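Print this thread | E-mail this thread

Last updated: Jan 21, 2022

Directional print on a cushion cover – does anybody care which way the letters go?

hoiyan_chow
I have a plain white cushion that shows every crumb, and a blue alphabet remnant from the end-of-bolt bin at Skaradis. The plan is to introduce them. The trouble is that the print is dark blue letters on a slightly less dark blue, and the more I look at it the less sure I am which way is up. I'd like to cut it once. My record on cutting things once is poor.

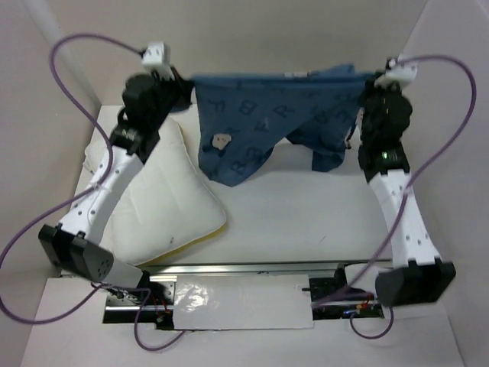
Blue remnant by its top corners. F on the left, B and A along the top, other letters down in the folds.

Do I need to match the letters at the seams, or is that the kind of thing only people on this board would notice?

GMontoya
Only people on this board would notice, and you have now told us.

Find a letter you trust. A capital A is good because it has a clear top. B is less use, since upside down it just looks like a B having a bad day. Put a safety pin on the top edge and don't take it out until the thing is sewn.

Also, iron it first. That droop in the middle might be the cloth hanging the way cloth hangs, or it might be off grain. You can't tell until it's flat.

arlo.greenberg
Disagree about matching. On a tossed print there is nothing to match. I made a whole set of these for my sister's porch and the letters run off the edges all over the place. She has never mentioned it. She has mentioned the zippers.

Use an envelope back. No zipper, no closure, nothing to mention.

Eun-seong Kwon
Envelope backs gape. I will say this in every thread until I am banned.

If you must, overlap by a third of the width, and interface the hems. I use the lightweight Darus stuff. The medium makes a cushion feel like a briefcase.

hoiyan_chow
Zipper people and envelope people, please form separate lines.

Next question, then. Dark print over a white cushion: will the white show through? The remnant tag said 400 thread count, but the tag also said "coral," so I'm treating it as a work of fiction.

imani_r
The white won't hurt you. It's the other way around that's the problem. I put a navy cover on a cream cushion in June and by the end of the month I had a blue cushion. Prewash with a scrap of white cotton in the load. If the scrap comes out blue, wash it again. I went through this with a bargain cut from Grastis and lost a bath mat.

GMontoya
Seconding the prewash. Vinegar doesn't set dye, before somebody says vinegar.

arlo.greenberg
I was going to say vinegar.

hoiyan_chow
Prewash it is. Moving on to size, where I have also been careless.

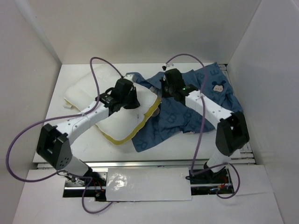 Sizing is where I always go wrong, because I measure the cushion after it's been sat on for a year and then wonder why the cover is tight. Eun-seong told me last time to measure seam to seam over the top, and I got 38 inches of something, though I may have gone around a corner. I have the two side by side, and with the cloth in a heap like that it looks as if it would cover a doorstop. I know a crumpled heap always looks like less fabric than it is. I'd still like somebody to tell me so.

Eun-seong Kwon
It's more fabric than it looks. But 38 inches is not a cushion, it's a mattress for a dog. Measure again with a tape that isn't from the junk drawer, one direction at a time, and lay the cloth out flat before you decide anything. A heap tells you nothing.

Cut the front the same size as the finished cushion, seam allowance included. It'll come up a bit snug, and snug looks plump.

imani_r
I'd leave more room than that. Snug looks plump for a week and then a seam goes. I like half an inch extra all around and a cushion that can breathe.

Eun-seong Kwon
Cushions don't breathe.

imani_r
Mine do.

GMontoya
If there isn't enough for front and back, do the back in something plain. The Delić canvas is nice and nobody sees it but the couch. It also gets you out of the whole letters question on one side.

hoiyan_chow
A plain back might save this. I'll wash, iron, pin the A, and measure again with a tape from a better drawer. Still undecided on the zipper.

arlo.greenberg
Envelope.

Eun-seong Kwon
Zipper.

Related threads
Invisible zippers, visible swearing
Is my remnant off grain or am I?
Piping: worth it on a cushion that lives under a cat
Dye bleed, 47 replies
What did you pay for your last insert?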